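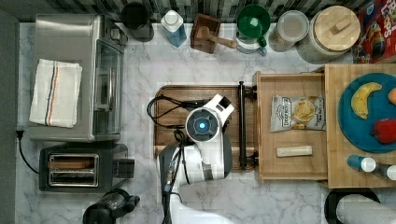 Shuffled resets beat more demos in the kitchen setup (and I'm a little annoyed)

15 shares · 12 comments · showing most liked

**gridumton_bench** · 2021-06-13
Short version for people who skim. We trained the same policy two ways on the countertop tasks. Set A was 1669 demos with every reset done by the book, objects back on their marks. Set B was a fraction of that, but whoever was resetting got told to put things down wherever they felt like it. Set B wins on everything involving the toaster or the drawer. It loses slightly on putting things on the plate, and I have no explanation I'd say out loud in front of my advisor.

Same architecture, same training steps, same gripper. The test layouts were drawn up before either set was collected, so at least I can't be accused of that one. 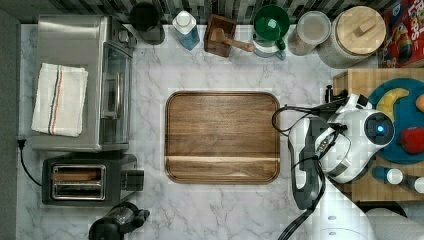

Countertop from overhead, cutting board clear, arm at lower right.

**varkunus**
So you discovered data diversity. Congratulations, I'll alert the journals.

More seriously, "wherever they felt like it" isn't a method. People feel like putting things in the same four places. Did you log the starting poses? If not, you can't say shuffling did it. Could be that whoever did the B resets also happens to be better at teleop.

**gridumton_bench**
Logged from the overhead view, start of every episode. You're right that they clump. The clumps are just bigger than I expected, and one of them is on the wrong side of the cutting board for reasons that died with the summer intern's contract.

The teleop point is fair. Yae Ebihara drove most of A and I drove most of B, and anyone who's seen me drive would bet on A.

**ekpo_**
Can confirm he drives like he's wearing oven mitts.

I want to push on the toaster number, though. What counts as success? We had a toast task in the old Sumar suite, and half our "wins" were the slice leaning on the rim and the scorer being in a generous mood. From straight overhead you can't tell leaning from seated.

**gridumton_bench**
Scored from the side view for exactly that. The slice has to be upright in a slot, either slot, and the gripper has to have let go. Leaning is a fail. Flat across both slots is a fail, and so is the thing where it gets balanced on the lever, which I still think deserved partial credit.

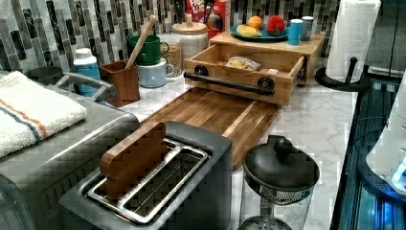 With that rule A gets 49 percent and B gets into the low seventies. Under the generous rule the gap mostly closes, so if you want to say the whole result lives in the last inch of the motion, I wouldn't fight you very hard. What A does is go confidently to where the slot usually is. B seems to wait and look. I say "seems" because I've watched too many rollouts and have started giving them personalities.

**varkunus**
OK, that's more interesting than the title. But it's also a different claim. "Shuffled resets help fine alignment" is something I'd read. "Beat more demos" is something I'd reject with a paragraph of feigned regret.

Run A subsampled to the size of B. Then swap drivers and collect a small C with you on fixed resets.

**gridumton_bench**
Subsampled A is training now. C would mean putting objects back on their marks all afternoon, so expect it in July.

**ekpo_**
Let Yae do the shuffled ones and you can skip the worst of it.

**yae_ebihara**
Yae has read the thread. Yae would like it noted that the plate task, where A won, was all her.

**varkunus**
I withdraw my comment about the teleop confound and replace it with a much stronger one.

3 more replies · 15 shares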